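How do you keep teachers writing together online after the summer institute ends?
Asked by Kgomotso Pillay in Teaching Writing

Hi all! I just finished my first summer institute with our local writing project and I'm still buzzing. We wrote every single morning, we shared drafts, we cried over somebody's poem about a lunchbox. There were 30 of us and I'd happily spend a whole year in a room with any of them.

Now it's September, everyone is back in their own buildings, and I volunteered (hand went up before my brain caught up) to set up an online space where we can keep posting drafts and talking about classroom stuff. I've looked at Clurlow, which is basically a shared blog, and Dollalo, which is more like a message board with groups. Both have free plans that would cover us. I teach seventh grade and I'm comfortable with tech, but several people in the group are not, and a couple of them write only by hand until the very last draft.

What has worked for your group? Do you post prompts? Do you make people sign up for turns? I want it to feel like those mornings and not like one more login.

Villads Kárason
Oh, I love this! Congratulations on the institute, and on the hand going up. That's how I got started too.

We've used Clurlow with our teacher writing group for two school years. The tool matters less than the rhythm. We post one prompt at the start of the week, short, usually a single line from something one of us is reading, and people reply with whatever they've got. Ten minutes of writing, no revising, paste it in. Some weeks we get a pile of replies and some weeks we get two, and those two are often wonderful.

Things I'd do again:

Let people post a photo of a notebook page. Your handwriters will thank you. Someone else can offer to type it up if they want it typed.

Keep drafts and logistics apart. We had meeting times and book orders mixed in with the poems at first and the poems sank out of sight.

Let people post pictures with no writing at all and see who picks them up. Somebody usually has a piece written by evening.
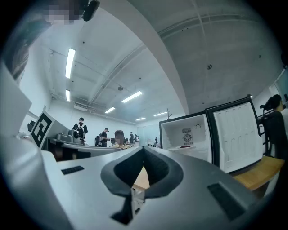
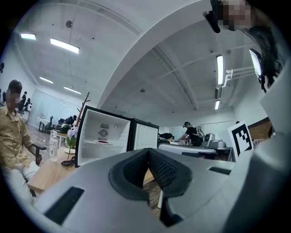 Kgomotso Pillay wrote back that she hadn't thought of letting people post without writing, and wondered whether the quieter members ended up hiding behind it and never sharing a draft.

A few did for a while, yes! I left them alone. One of them read every post and commented on most of them, and in December she put up a story about her grandmother's kitchen that ran to 777 words (she told us the count, she was so proud). Commenting is taking part. I'd say so right in your welcome message.

As for turns, we rotate who picks the prompt, but we don't assign replies. The year we assigned replies people started apologizing all the time and it got gloomy.

One more thing, decide early whether the space is private. Teachers write about their students, even when they change the names, and they write more freely if they know who's reading. Ours is closed, with a public page where people can move a piece when they feel ready.

Sithole
we used dollalo. its fine. turn off the email alerts or everyone quits the first week. also meet in person sometimes if you can, even just coffee

Grustoter
I'm in an elementary building, so take this with that in mind, but our group does a live half hour on video once a month on top of the message board and it has been SO good. Cameras optional. Somebody reads a prompt out loud, we all mute and write, and then whoever wants to read, reads. The board gets a big bump for a few days afterward with people finishing what they began.

I'd also ask a second person to run it with you from the start! I did it alone the first year and when report cards came due the whole thing went silent for weeks, just because I did. Now there are two of us and we trade months. My partner had never so much as left a comment on a blog before this and she's the one who set up our archive, sorted by prompt, so you can go back and see what everybody made out of the same line. I read it on my planning period more than I should.

Please come back and tell us which one you pick.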